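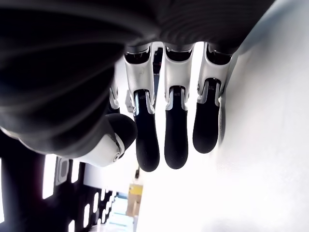
Quem mantém mãos robóticas em serviço deveria gastar menos tempo com parâmetros de controle e mais com as pontas dos dedos. É uma posição pouco popular entre integradores, e a defendo com base na célula da Rellia que acompanho desde junho.

A rotina de manutenção herdada do comissionamento previa recalibração completa a cada 1.000 ciclos: referência de zero em todas as juntas, curva de corrente, verificação de folga. As pontas só entravam na lista quando alguém relatava queda de peça. Anisa Nasution, responsável pela célula, inverteu a ordem. Hoje a inspeção começa pelas superfícies de contato, com a mão voltada para baixo e os dedos estendidos, e só depois se abre o software.

O argumento é simples. Uma ponta macia gasta altera o ponto de contato, e o controlador compensa com mais força. A compensação aparece no registro como deriva de junta, o técnico recalibra, e o defeito volta no turno seguinte. Em 7 intervenções registradas como erro de calibração, 5 foram encerradas com troca de ponta, sem nenhum ajuste de zero.
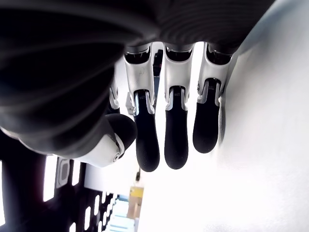 Mão na posição de inspeção, com o polegar apontado para os dedos.

Saodah Santoso, que cuida do software na Lestano, discorda em parte. Para ela, a recalibração periódica produz um histórico comparável, e abandoná-la deixaria a equipe sem linha de base. A objeção procede. Não proponho eliminar o procedimento – proponho que ele deixe de ser a primeira resposta.

Há também a questão do acesso. O parafuso na base do polegar deveria ser conferido com torquímetro em toda parada, mas a ficha o coloca na última página, depois dos testes de comunicação. Com pouco mais de 2 minutos por parada, a última página não é lida. A ficha revisada traz pontas e fixadores na primeira folha, e a corrente dos motores na segunda.

Falta definir o critério de descarte. Por enquanto compara-se o relevo da ponta em uso com o de uma nova, a olho, e dois técnicos podem chegar a conclusões diferentes. Um gabarito de espessura resolveria boa parte disso e deveria acompanhar a mão desde a entrega.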